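The Elavmont Job

Gorazd Pavlović took the bus to Zivthorpe because parking at the Drastine building cost more than the bus did. He had his reading glasses, a sandwich and the letter that told him which door to use.

He had been a surgeon for most of his life and retired for three years. The letter said the company wanted people with steady hands to sit at a console and sew. It did not say much else. His daughter thought it was a trick to sell him something. He called the number anyway, and a woman named Gentile answered on the second ring and asked him when he could start.

He started on a Wednesday in May.

Gentile turned out to be her last name. She never gave him the other one. She was tall and wore a gray sweater with a burned spot on the cuff, and she walked him down two flights of stairs to a room with no windows. The console stood against one wall. It had a hood to put your face in, two handles for your fingers and a row of pedals. The arms were on the other side of the room over a low table, and on the table was a round pink pad.

"You sew," she said. "It records. At the end we have 200 of these, and the Elavmont team trains on them."

"Trains what?"

"The policy. The part that decides how to move."

"And then it sews."

"That's the plan."

He put his face in the hood. The pad came up large and wet-looking and nearer than he expected. He moved his right hand an inch and a jaw moved with it. He had used a console like this for the last part of his career, but his fingers had forgotten how light it was. The first needle went in crooked. He backed it out and said a word in Slovenian.

"Leave the mistakes in," Gentile said from behind him. "Just press the left pedal when you make one. It marks the spot."

"You want the mistakes?"

"We want to see how you get out of them."

So he pressed the pedal. By noon he had pressed it often enough that his foot knew where it was. He ate the sandwich on a bench in the hallway, and a young man from the software side sat down next to him and asked why he always turned his wrist before he pulled the thread through.

"I don't," said Gorazd.

"You do. It's in every one. You turn it, you stop for half a second, then you pull."

Gorazd thought about this. He held up his hand with the crust of the sandwich in it and turned it over. Then he stopped. Then he pulled.

"My first chief did that," he said. "He had a bad shoulder. He had to rest it."

"So it's not for anything?"

"It was for his shoulder."

The young man wrote that down in his phone. He asked if Gorazd could try it without the stop. Gorazd said he would try, and in the afternoon he did, and the knots were no better and no worse, but he felt rushed all the way through. After ten of them he put the stop back in. No message came down to complain about it.

He came four days a week. The work was dull in a way he liked. He would choose a cut, drive the needle across, wrap the thread twice around the jaw, take hold of the short end, lay the knot down flat and do it again the other way. Gentile changed the pads. Sometimes she asked him to start from a bad position, with the needle lying far from the cut or the thread crossed over itself, and he had to sort it out before he could begin. He got quicker at that than at the stitches.

When he was at 50 he asked to see what it had learned. Gentile said it was too early. He asked again the next week. She called upstairs, and somebody upstairs said fine.

They did it after lunch. The young man came down and two others with him, and they stood by the wall. Gorazd sat in the console chair turned the wrong way around, so he could watch the arms. With his hands in his lap he didn't know what to do with them.

The right arm picked up the needle on its fourth try. It held it too near the tip. It brought the point down to the edge of the cut and pushed, and the pad dented and did not give. The arm pushed again. Then it lifted the needle away and waited in the air with it.

"It's stuck," said one of the men by the wall.

"It isn't," Gorazd said. "It's too shallow. Give it a minute."

The arm set the needle down on the pad, let go, and took hold of it again farther back. It came in steeper. The point went through and came out on the far side, a little wide. Gorazd saw the wrist turn over. Then the arm stopped for half a second, and then it pulled.

The young man laughed out loud. Gorazd did not. He was thinking about a man with a bad shoulder who had been dead since before any of these people finished school, and who had shouted at him once for tying a granny knot in front of the nurses.

"Can you take that out?" Gentile asked the young man.

"Probably. Do you want it out?"

She looked at Gorazd.

"It costs you half a second," he said.

"Times every stitch."

"Then take it out, if you need the half second."

The arm tied its knot. It was loose, and the tails were too long. Gorazd turned the chair around, put his face back in the hood and asked for control. He wanted to put in another stitch next to the bad one so it would have something to look at. He knew it did not work like that. Gentile gave him control anyway.

He stayed until after six, and the next week he stayed late again.
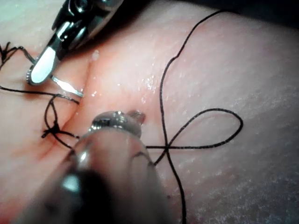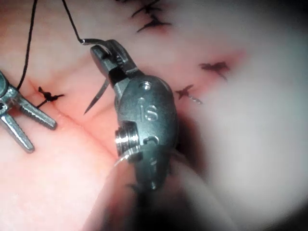
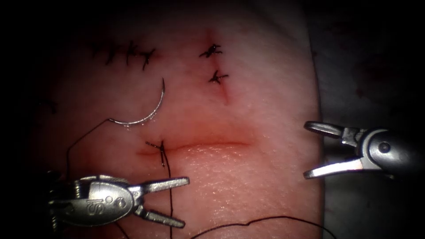

The Last Pad

The final count was in the letter they sent him, along with a check and a form for the bus fares. He had kept all the tickets in an envelope.

Gentile called him in the fall. She wanted to know if he would come back for a day and watch some runs, and mark the places where he would have done something different. He asked if they had taken out the stop.

"We did," she said. "It started dropping the thread."

"So you put it back."

"We put it back. They think it lets the slack settle before the pull. They're writing it up."

He asked which door he should use. She said the same one, and told him they had raised the price of parking again, so he looked up the bus.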